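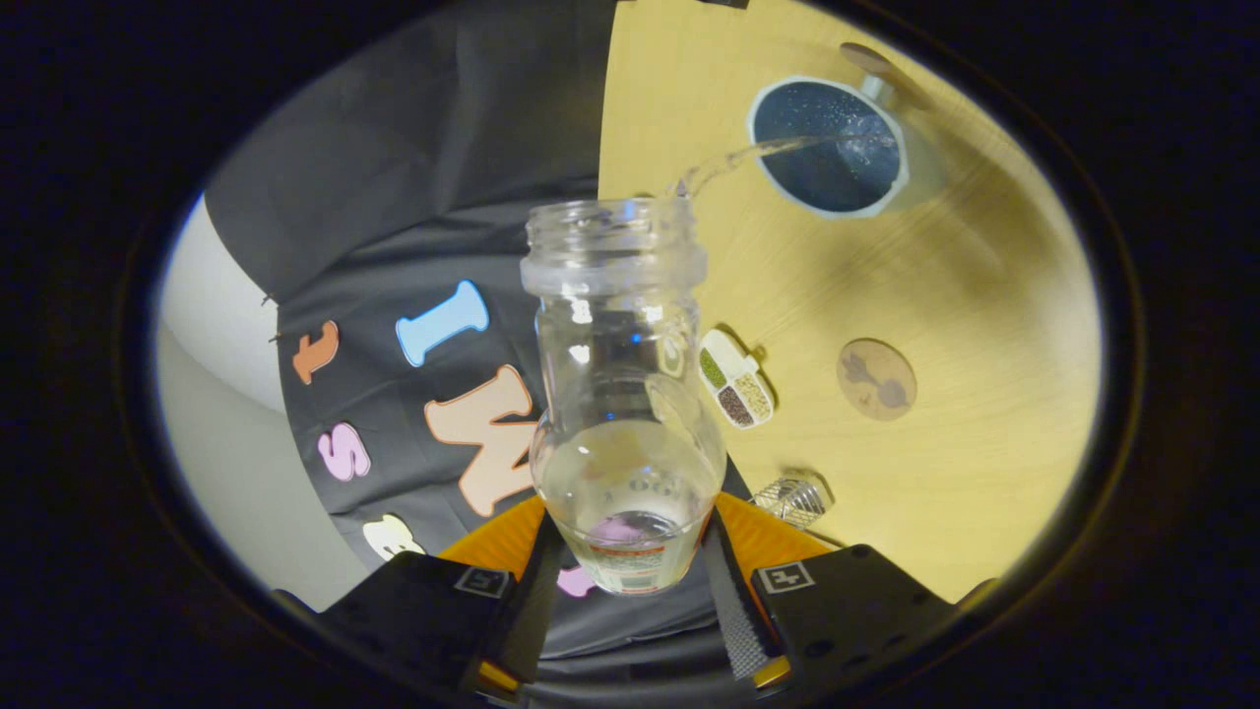 Le réemploi des bocaux alimentaires en verre fait l'objet d'un nouveau protocole de rinçage et de remplissage, publié le 18 février par l'atelier d'essais Bruden. Le document vise les contenants à col fileté récupérés après usage domestique, avec ou sans reste d'étiquette. Le remplissage se fait à l'eau, au pichet, en filet mince dirigé vers le centre de l'ouverture — le pichet blanc à intérieur bleu nuit moucheté verse ainsi dans un bocal transparent dont le tiers inférieur contient déjà un liquide pâle, légèrement trouble. Un débit faible limite les projections sur le filetage, zone où les dépôts gênent ensuite la fermeture.

Le protocole comporte 6 étapes, du tri initial au stockage ouvert. Les bocaux ébréchés au buvant ou fissurés à l'épaule sont écartés avant tout contact avec l'eau. Les autres sont remplis, laissés au repos 90 minutes, vidés, puis remplis une seconde fois. Le couvercle est traité à part ; il n'est remonté qu'après contrôle du pas de vis.

Selon Bruden, 1 391 bocaux ont été examinés depuis juillet avec le concours de la coopérative de vrac Stindireo. Le principal motif de rejet reste l'état du filetage, devant les résidus de colle.

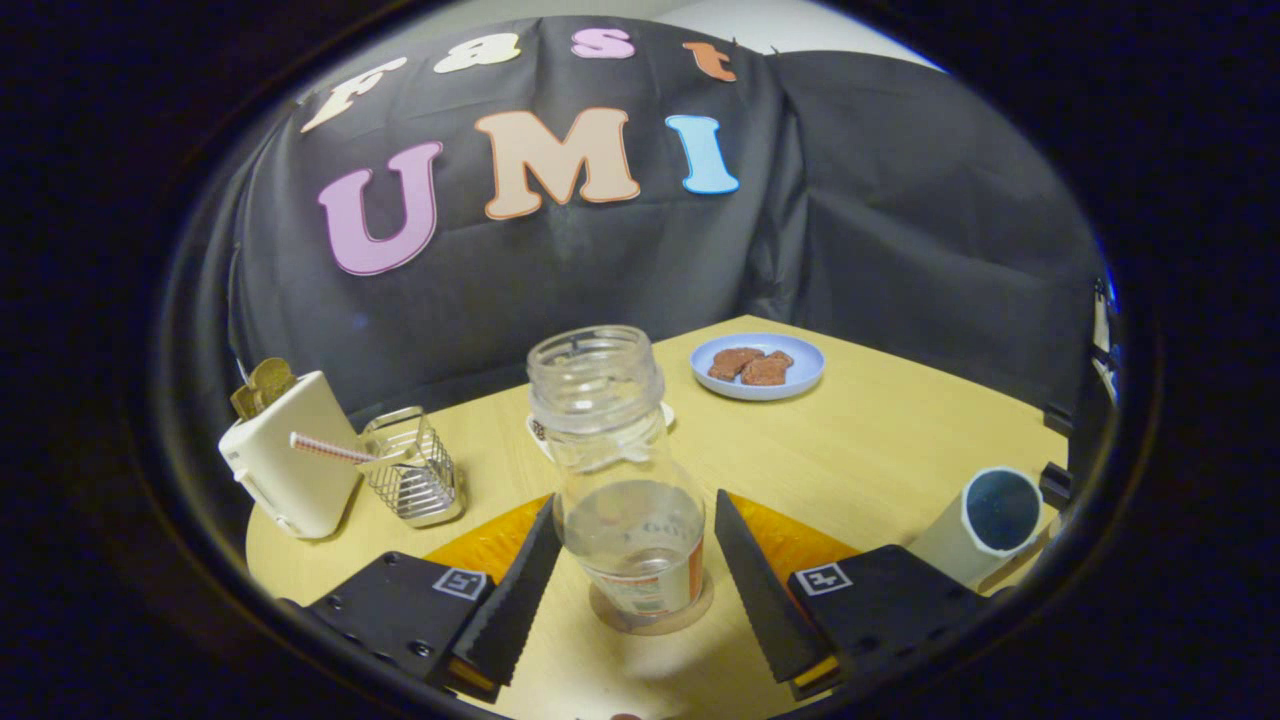 La question des étiquettes papier n'est pas entièrement réglée. Collées en partie basse, elles se détachent souvent par fragments et laissent une bande imprimée qui résiste au simple trempage. Le protocole tolère ces restes sur la face extérieure lorsque le bocal est destiné aux denrées sèches ; il impose leur retrait complet pour les liquides. Le grattage métallique est exclu dans les deux cas, au profit d'une spatule souple.

Stindireo appliquera la procédure dans 8 points de collecte. Une fiche murale, établie avec le bureau d'études Nesska, reprend les tolérances dimensionnelles du col et le repère de remplissage. Les bocaux à fermeture mécanique ne sont pas concernés et feront l'objet d'une fiche distincte.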